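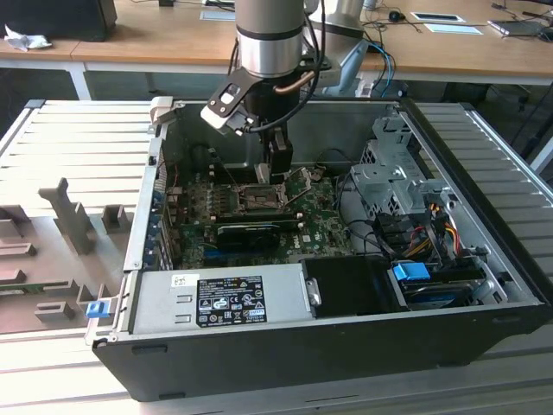 February, late afternoon

Fernandes still claims that refurbishing old office PCs beats buying new on energy. I'm not convinced. Their sheet gives 70 watts at idle and says nothing about hours of use. Ridau leaves theirs on all night — so which site did they measure?

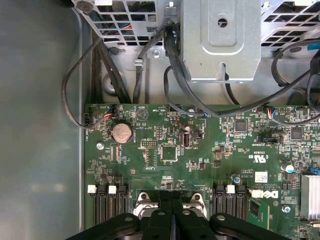 Ngọc Mai thinks the making of a new machine outweighs years of running an old one, and that I'm looking at the wrong column. Maybe. I'd like to see her column.

Worked it through with 9 hours a day. The answer swings with whatever lifetime you pick,
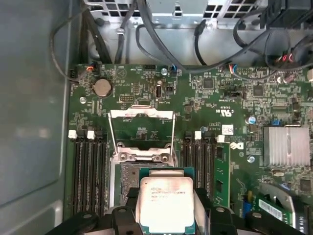 and the sheet picks a very kind one. A 3,000-hour warranty on the fans doesn't help their case either.
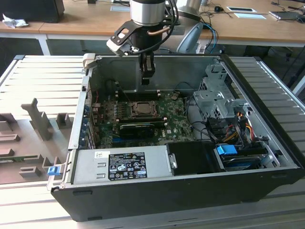 To do

Ask Leszek for the Eltau meter readings, raw ones.
Leave the 35% saving out of the report until then.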